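Grey floor, two wire chairs and still no rug

I said in September that I'd do a proper update on the upstairs room once it was finished. It is not finished, so you're getting an improper one.

Quick recap if you've only just turned up. We've got the room at the top of the stairs, the one with the grey floor, white walls and a strip of wooden flooring that belongs to what was there before. I've been trying to turn it into somewhere you'd want to spend an afternoon. It gets used for absolutely everything, which is half the trouble. People leave a bag on a chair "for five minutes" and I find it there on Wednesday, and the cardboard box by the wall has been waiting to be flattened for so long I've started putting my tea on it.

So, the floor. I love it and I'm cross with it. It's the calmest colour in the building and it goes with anything, and it's a doddle to sweep. But it is COLD on the bottom if you sit on it, and we do all end up sitting on it, or near enough, even with chairs available. It also shows up every bit of fluff. I'd been blaming my broom and had got as far as ordering a new one when a friend pointed out that I was sweeping towards the stairs and then wondering why there was fluff on the stairs.

I've had two quotes for a rug. Groreo want 310 pounds for a flat-weave one in a sort of oatmeal, and I can have the same thing without the border for 205. A hundred and five pounds for a border! I went back and looked at it again to see if it was a very good border. It was fine. The lady in the shop was lovely about it and let me take home two little squares of the stuff, and I've been moving them about the floor for a fortnight like somebody playing a very slow board game. In the morning the oatmeal looks warm and nice, and by four o'clock it looks like porridge.

The chairs are a happier story. I've gone on and on about wanting wire-mesh ones (sorry) and I do still think I was right. You can see the floor through them, so they don't block the room up the way the old padded ones did. One has a round cream edge and the other has a coppery woven seat, and they don't match, and I've decided that's charming. My only grumble is the legs on the coppery one. They splay out further than you'd think, and I've caught my little toe on them so often that I now walk round that side of the room like there's a dog asleep.

Storage is the white racking, down by the stair railing. It was meant to be temporary. It holds a jumble of dark things that I can't tell apart from a distance, and every time I go to fetch one I bring back the wrong one. I did have a go at labels. I bought a roll of 1000 sticky ones, used 16, and then couldn't find the roll. It'll be on the racking.

Anyway, have a look at how it's all being used at the moment.

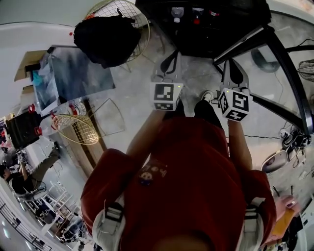
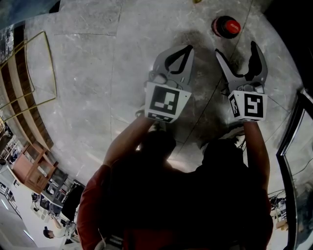 Seren Dafis left a long comment under the September post, and I've been chewing it over ever since. She reckons I should forget the rug altogether and get a stack of thick floor cushions, the sort you can chuck in a corner when you need the space. Her argument is that a rug in a room like this spends its life being rolled up and unrolled, and that after a month you stop unrolling it. She had one in her own spare room in Ganbridge and it lived behind the door. The cushions she bought to replace it have been sat on every single day, and the covers go in the wash.

I didn't want to agree with her. I'd got quite attached to my porridge squares. But then I tried it out with the two old cushions off the bench, and blow me, they were both in use by lunchtime and I had to ask for one back.

The snag is where to keep them. If they go on the racking then something else has to come off it, and I know what'll happen, it'll end up on a chair. I did wonder about a big basket by the railing, only that's exactly where you step as you come up, and I don't fancy anyone coming in head first. There's a chest I've got my eye on, called the Vida, low enough to double up as a seat. It comes in white or a green I can only describe as hospital. Plurari do a cheaper one with a lift-off lid, but I've had lift-off lids before and you need three hands and a clear bit of floor to put the lid down on. Hinges for me, please.

Other bits, in no order. The see-through panel on the desk needs a good polish, it shows dark reflections at all hours and I keep thinking somebody's stood behind me. Best thing I've used on it so far is warm water with a drop of vinegar and an old pillowcase. Shop sprays leave it streaky.

Drinks. I've given up on the no-drinks-upstairs rule. It lasted a weekend. The new rule is that bottles keep their lids on when they're on the floor, and mugs go on the desk (or, all right, the box). A hard floor is very forgiving about spills, I'll give it that, and it's one more point to Seren, as oatmeal flat-weave would not be.

I've still got the squares, mind. I put one under the leg of the coppery chair last night to stop it scraping and it works a treat, so if anyone knows whether Groreo would let me have another three, do tell me. I'm not paying extra for the border.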